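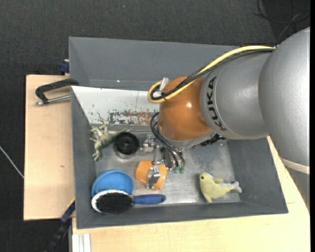
Bin-Picking Cell, Start-of-Shift Inspection

Checked by: Waltraud Ehlers, Gultport
Shift: Wednesday, early

1. Bin and clamps
OK. Both clamps on the left are hand tight, and the bin doesn't shift when I lean on it. I love how fast this check goes now that we keep clamps on the list as their own item!

2. Bin interior
OK with comment. Scrapes and a patch of rust on the white sloping panel. No sharp edges under a glove. Please sand and repaint before January, loose flakes end up on the gripper pads sooner or later.

3. Cable loop at the wrist
OK. Jog the wrist to both ends of its travel at slow speed and watch the yellow cable the whole way. It should never pull flat. Replace any cable tie that has gone brittle (spares are in the Jurkero drawer).

4. Air hoses and green fittings
OK. Tug each hose gently, listen for hissing. Held pressure for 14 minutes, a really nice result.

5. Gripper fingers
OK. Screws at torque, no play. Run 3 open and close cycles with the bin empty before loading the test set.

6. Test objects
OK with comment. The mix is great: dinosaur, hairbrush, seal, bowl. Soft, bristly and hard things all in one bin show up a bad grip setting right away. Retire anything cracked or shedding.

7. Speed limit in teach mode
OK. Stays under 100 mm/s with the Starari pendant, which is our own house rule and stricter than it has to be. Keep it!

8. Emergency stops
OK. All 4 pressed and reset one at a time, arm stopped each time.

9. Floor cables
Open. Reroute the thin cable by the table edge and cover it. Ardeleanu has the cover strip on order.

Cell released for work, item 9 to be rechecked next shift. W.E.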